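Wed 18 May

Hullden Trade Advisory publishes guidance on tariff classification changes for imported machine parts

Hullden Trade Advisory has released a guidance note for importers affected by the revised duty schedule on machine parts and metal fittings. The note covers classification, origin statements and the treatment of goods already in transit when the new rates take effect in June.

The revised schedule moves 61 product lines from a single general rate to rates that depend on country of origin. Importers that have relied on blanket origin statements will need to supply a separate statement for each shipment. Statements issued under the old form remain valid for goods shipped before the effective date, provided the bill of lading shows the date of loading.

Hullden reviewed 1609 customs entries filed by its clients under the current schedule. In 51 of them, the declared code would no longer match the description of the goods once the new headings apply. Most of the mismatches involve mixed consignments – typically fittings and fasteners entered together under the heading of the higher-value item.
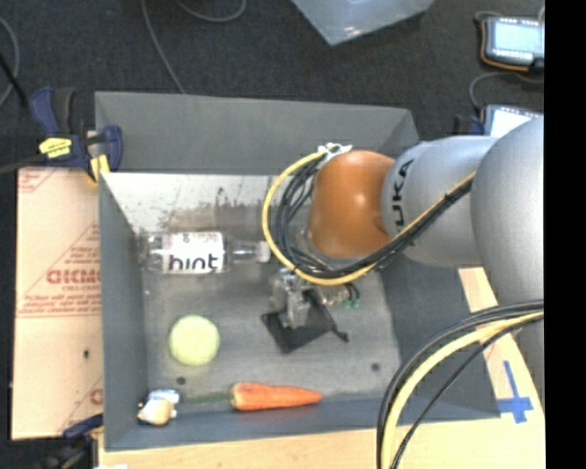
Under the new rules, mixed consignments must be split by line before entry. A consignment entered under one heading may be held until a corrected entry is filed, and storage charges during that period are payable by the importer. The guidance note includes a worksheet for splitting invoices and a table that matches old headings to new ones.

Two clients, Trosier and Pronura, tested the worksheet on live shipments before publication. Trosier imports bearings and shaft couplings for resale. Pronura buys valve parts for its own assembly line. Both firms reported that the invoice values were easy to divide, but that freight and insurance costs took longer to allocate. The final version of the worksheet allocates these costs by net weight, with value as an alternative where weights are not available.

The note also addresses goods held in bonded storage. These are assessed at the rate in force on the day they are released, regardless of arrival date. Sönmez, a freight forwarder that handles bonded stock for about 80 importers, contributed the section on release requests and cut-off times.

The guidance note and worksheet are available from Hullden on request, free of charge to existing clients. An updated edition will follow if the schedule is amended before June.

Media inquiries: Hullden Trade Advisory, press office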